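ok thread time. I have been making my own vinegar since January and I have opinions now

it started because I had half a bottle of red left over from dinner and I hate pouring wine down the sink. my neighbor gave me a chunk of her mother (vinegar mother! the blob!) and off I went

first batch was awful. smelled like nail polish remover for weeks and I nearly tossed it. then I read an old booklet by Eirlys Gwilliam, who ran a little cider place in Dolldale, and she says leave it alone and let it breathe. so I did. it came around!!

what I do now: 500 ml of wine, a good splash of water, the mother on top, a cloth and a rubber band. dark cupboard. no peeking for 3 weeks (I peek)

cloth matters more than you'd think. cheesecloth is way too open, fruit flies walk right in. I use a cut-up pillowcase and haven't had one since

things I've tried so far: leftover red (great), cheap hard cider (my favorite), a flat beer my brother left here (tastes like malt vinegar, so good on fries), and a sweet white that I'm still mad about

someone asked about the store-bought starters. I paid for the Callisum one once and it was fine? but so is a spoonful of any raw unpasteurized vinegar, and you probably have that in the pantry already

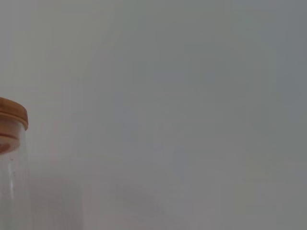 anyway, salad dressing. I used to do three parts oil to one part vinegar like everybody says, but homemade can be a lot sharper so taste before you pour. a bit of honey fixes most of it

oh and please don't use homemade for canning! you don't know how acidic it is and that stuff matters. I buy the regular white jug for pickles and keep mine for the table

next up is pineapple peels, with brown sugar and water. my aunt swears by it and she's bringing me the peels tomorrow morning, so if you have a recipe you like, send it tonight please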